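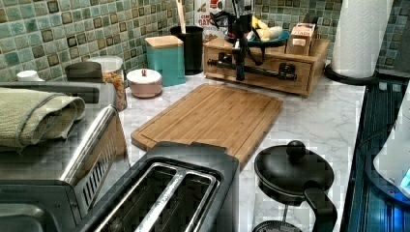 읽는 시간 12분

연구자료 > 주거·생활 > 부엌 공간

분류: 주거행태 / 수납과 작업면

3. 조리대 위에 머무는 물건들

3.1 문제의 범위

부엌 작업면에 관한 논의는 오랫동안 면적의 문제로 다루어졌다. 조리대의 길이와 깊이를 재고, 개수대와 화구 사이의 거리를 따지고, 그 결과를 권장 치수와 비교하는 방식이다. 이 절에서는 같은 작업면을 다른 기준으로 본다. 조리대가 얼마나 넓은가를 묻기 전에, 그 위에 무엇이 계속 놓여 있고 조리를 시작할 때 무엇을 옮겨야 하는가를 먼저 묻는다.

Babaei의 선행 조사는 조리대 위의 물건을 '상주 물건'과 '체류 물건'으로 나누었다. 상주 물건은 쓰지 않을 때에도 제자리가 조리대인 물건이고, 체류 물건은 제자리가 다른 곳에 있으나 일정 시간 조리대에 남아 있는 물건이다. 본 연구는 이 구분을 그대로 따르되, 같은 물건이 가구에 따라 다른 쪽에 속할 수 있다는 점을 전제로 한다. 도마가 대표적이다. 어떤 집에서는 서랍 안이 제자리이고 어떤 집에서는 조리대 위가 제자리이다.

3.2 자료와 분류 방법

조사 대상은 Cusovia 지구의 공동주택 23가구이다. 각 가구를 2회 방문하여 조리대의 배치를 기록하고, 거주자와 짧은 면담을 하였다. 첫 방문은 2월에 시작하였다. 방문 전에 부엌을 정리하지 말 것을 요청하였으나, 이 요청이 얼마나 지켜졌는지는 확인할 수 없었다. 면담 기록의 분류는 Leonilde Peixoto가 맡았고, 판단이 갈린 항목은 두 연구자가 함께 다시 검토하였다.

조리대는 깊이 방향으로 세 구역으로 나누었다. 벽에 붙은 뒷줄, 가운데의 작업 구역, 사용자 쪽의 앞 구역이다. 뒷줄은 손이 멀지만 물건을 오래 두기 쉽고, 앞 구역은 손이 가깝지만 조리할 때 가장 먼저 비워야 한다. 가운데 구역은 칼질과 그릇 놓기에 쓰이며, 대부분의 면담 응답자가 '조리대'라고 말할 때 가리킨 곳이기도 하다.

3.3 배치의 실제

그림 3은 물건의 밀도가 높은 조리대에 해당한다. 뒷줄에는 용기들이 타일 벽을 따라 늘어서 있고, 왼쪽은 스테인리스 토스터 오븐이 차지한다. 앞쪽에는 투입구가 두 개인 검은색 토스터와 프렌치프레스가 놓여 있으며, 대나무 도마는 가운데에 눕혀져 있다.

그림 3. 가전과 용기가 함께 놓인 조리대. 도마가 가운데 구역을 차지한다.

이 배치에서 주목할 점은 도마의 위치이다. 도마는 먼 쪽 변이 뒷줄의 물건에 거의 닿아 있고, 가까운 쪽 모서리는 토스터 오븐을 향해 비스듬히 놓여 있다. 본 연구에서는 이처럼 주변 물건이 경계를 이루는 가운데 구역을 '남은 작업면'이라 부른다. 남은 작업면은 도면에 나타나지 않는다. 조리대의 면적이 같더라도 그 크기와 모양은 물건의 배열에 따라 달라진다.

면담에서 도마를 눕혀 둔다고 답한 가구는 12가구였다. 이유는 한 가지로 모이지 않았다. 세워 둘 자리가 없다는 응답이 있었고, 자주 쓰기 때문에 치우는 것이 번거롭다는 응답도 있었다. 도마가 놓여 있으면 그 자리에 다른 물건을 두지 않게 된다는 응답은 특히 흥미롭다. 이 경우 도마는 도구이면서 자리를 맡아 두는 표지의 구실을 한다. 한 응답자는 "도마를 치우면 저녁때쯤에는 그 자리에 우편물이 올라와 있다"고 말하였다.

3.4 같은 일을 하는 기기의 중복

토스터 오븐과 토스터가 한 조리대에 함께 놓인 사례는 3가구에서 기록되었다. 둘 다 빵을 굽는 데 쓸 수 있으므로 면적만 생각하면 하나로 줄일 여지가 있다. 그러나 면담에서 두 기기를 서로 대신할 수 있는 것으로 설명한 사람은 없었다. 토스터는 아침에 짧게 쓰는 기기로, 토스터 오븐은 음식을 데우거나 작은 양을 구울 때 쓰는 기기로 설명되었다. 기능의 분류로는 겹치지만 하루의 시간표에서는 겹치지 않는 셈이다.

이 점은 수납 계획에서 자주 놓치는 부분이다. Dornow 수납 지침은 조리용 소형 가전을 기능별로 묶어 한 칸에 넣도록 권한다. 본 조사의 응답자들은 기능보다 쓰는 때를 기준으로 물건을 묶는 경향을 보였다. 토스터를 커피 도구 가까이에 두는 배치가 그 예이며, 그림 3에서도 프렌치프레스가 토스터와 같은 앞 구역에 있다. 다만 배치만으로 사용 시각을 추정할 수는 없으므로, 이 해석은 면담 응답이 있는 가구에 한하여 적용하였다.

3.5 물건 윗면의 이용

높이가 있는 가전은 조리대의 면적을 줄이는 동시에 새로운 윗면을 만든다. 조사에서는 행주나 수건, 쟁반, 조리 장갑 등이 가전 윗면에 놓인 경우를 따로 기록하였다. 그림 3의 토스터 오븐 위에는 접힌 연녹색 수건이 놓여 윗면의 왼쪽 절반을 덮고, 앞쪽 가장자리로 조금 늘어져 있다.

가전 윗면은 임시 자리로 설명되는 일이 많았다. 그러나 두 번째 방문에서도 같은 종류의 물건이 같은 윗면에 놓인 가구가 적지 않았다. 거주자가 임시라고 부르는 자리와 조사자가 관찰한 지속성 사이에 차이가 있는 것이다. 열이 나는 가전의 윗면은 안전 문제와도 관련되므로, 수건을 걸 자리를 화구나 오븐에서 떨어진 곳에 따로 마련하는 방안을 설계 단계에서 검토할 필요가 있다.

3.6 뒷줄과 가려짐

뒷줄에 놓인 용기는 앞의 물건에 가려지기 쉽다. 그림 3에서도 왼쪽 끝의 흰 뚜껑 달린 용기는 수건 뒤로 대부분 가려져 있다. 가려진 용기를 얼마나 자주 쓰는지 물었을 때 응답은 가구마다 크게 달랐다. 매일 쓰는 재료를 뒤에 두고 손을 뻗어 꺼내는 집이 있는가 하면, 무엇이 들어 있는지 뚜껑을 열어 보아야 아는 집도 있었다.

Gkikas 분류표에서는 가려진 물건을 일괄하여 '저빈도'로 처리한다. 본 조사의 결과는 이 처리와 맞지 않는다. 뒷줄의 위치는 사용 빈도와 함께 용기의 높이, 콘센트의 위치, 옮기기 어려운 가전의 자리에도 영향을 받았다. 따라서 이후의 분석에서는 가려짐과 사용 빈도를 별개의 항목으로 두고, 저빈도 여부는 면담 응답에 따라서만 판정하였다. 다음 절에서는 이 기준을 벽면 선반이 있는 가구에 적용하여, 뒷줄의 용기가 선반으로 옮겨졌을 때 남은 작업면이 어떻게 달라지는지를 살펴본다.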